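# Keeping the Table Cell in Order

The manipulation cell at Mapplebeck occupies one corner of the ground floor and consists of a single white arm, a two-finger parallel gripper and a plain white table. It has completed 2,187 logged runs with kitchen objects since it was commissioned last September, and its maintenance record fills most of a binder.

Responsibility for the cell rests with Emlyn Dafis, who joined Mapplebeck from the servicing firm Janau. His routine begins before the arm is powered. The cable at the wrist is checked by hand along its length and the connector is tested for play. The screws on the gripper body are then brought to the torque given in the Flidum service sheet, and the fingertips are wiped with a dry cloth.

Fingertips are the part most often replaced. The programme allows 50 hours of work to a pair, after which both are changed together, even when only one shows wear. A worn tip closes slightly out of line with its neighbour, and the fault tends to appear first on narrow objects such as handles.

Calibration follows. The arm touches 4 reference points on the tabletop, and the readings are compared with those of the previous day. If the difference exceeds the permitted limit, the table is levelled and the procedure repeated. Dark marks on the surface are cleaned off at the end of each week, although faint smudges are tolerated.

The first run of the day is a slow approach to a lidded pot with its handle between the fingers. A glass lid is an awkward thing for the sensing software, which can mistake a bright reflection for an edge. Fruit and vegetables are set out on the same table to test clearance.
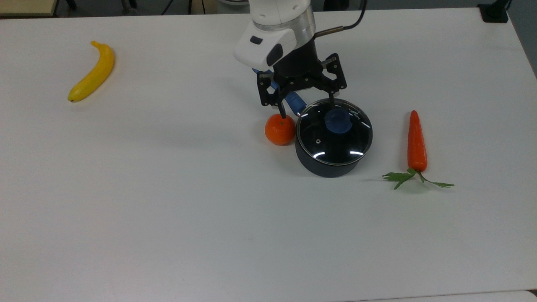 Okisico would prefer a longer interval between calibrations, arguing that a daily check costs more working time than it saves and that a well-mounted arm should hold its position for a week. Dafis has agreed to a trial of the longer interval, provided that the wrist inspection remains daily.

The trial will cover 222 runs. Until it ends, the binder stays beside the controller and each entry is signed by the person who made the check.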